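Lumel 家务用语语料 数据说明

概述

Lumel 是一份中文家务用语文本语料，收录家庭成员之间关于收纳、清洁、洗晒和采买的书面短句。语料由 Mandbridge 整理，供分词、意图识别和指代消解的研究使用。当前版本为 2，更新于8月25日。

仓库里只有文本和标注，没有音频。早期版本附带的语音转写已经移除，引用旧版本的论文请注明版本号。

数据来源

句子来自三类材料：冰箱贴留言、合租群里的值日安排、家政交接单。投稿人通过 Dimaculangan 表单提交，提交时勾选授权条款。姓名、门牌号、电话在入库前替换为占位符，占位符格式见 docs 目录下的脱敏说明。

交接单的写法和另外两类差别较大，省略主语的情况多，动词常放在句首，例如“擦灶台，抹布用灰的那块”。做跨来源实验时建议按来源分别报告结果。

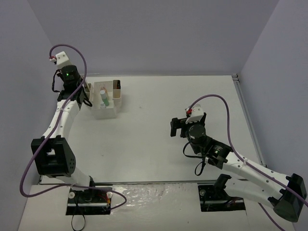

留言类文本保留了原有的错别字和口语写法，“的、地、得”混用也没有改。需要规范文本的，可以读取 norm 字段，该字段由标注员手工填写，空值表示原句无需改动。

文件结构

data/train.jsonl 训练集
data/dev.jsonl 开发集，426 句
data/test.jsonl 测试集，不含标签
docs/ 标注手册与脱敏说明
scripts/ 读取与评测脚本

每行一条记录，编码为 UTF-8，换行符为 LF。字段如下：

id 句子编号，跨版本不变
text 原句
norm 规范写法，可为空
source 来源，取值为 note、group、handover
intent 意图标签
spans 物品与地点的字符区间，左闭右开

标注

意图标签分为请求、告知、询问和其他。一句话里同时有请求和告知时，标请求。“垃圾袋快没了”这类句子字面上是告知，只有上下文写明要对方去买时才标请求，没有上下文的一律按字面处理。

地点区间只标名词短语，不含方位词。“水槽下面的柜子里”标“水槽下面的柜子”，“里”不计入。物品前的量词也不计入。

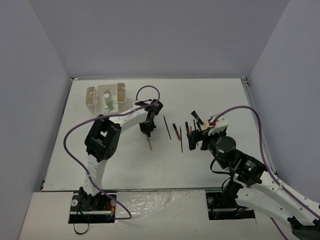 图：白色台面，三面为浅灰紫色围板。

每句由两名标注员独立完成，不一致的交第三人裁定。裁定记录放在 docs/adjudication.csv，其中“收”和“收起来”的争议最多，手册第四节列出了处理办法。

使用方法

解压后在根目录运行：

python scripts/load.py --split train

脚本只依赖标准库。评测命令为：

python scripts/eval.py --pred 预测文件

预测文件须与测试集的 id 一一对应，缺行会直接报错。单句长度上限为 80 个字符，超过的句子在入库时已按标点切开，切开的各段共用 id 前缀。

已知问题

一、合租群来源中南方用语偏多，北方投稿较少，“拖把”“墩布”这类同义词的分布不均衡。
二、部分交接单使用表格填写，转成文本后词间留有多余空格，norm 字段已处理，text 字段未处理。
三、“其他”类内部差异大，不建议单独用作负例。
四、训练集和开发集之间有 50 句内容近似，列表见 docs/near_dup.txt。

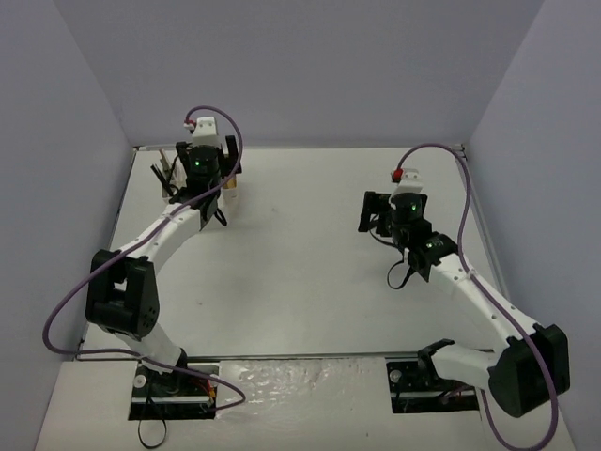 许可与反馈

文本与标注限非商业研究使用，脚本采用 MIT 许可。再分发时须保留本文件。仓库镜像由 Kamwood 托管，内容与主仓库同步，问题请提交到主仓库的 issue 区，并附上句子 id 和所用版本。投稿人要求撤回的句子会在下一版本删除，其 id 不再分配给别的句子。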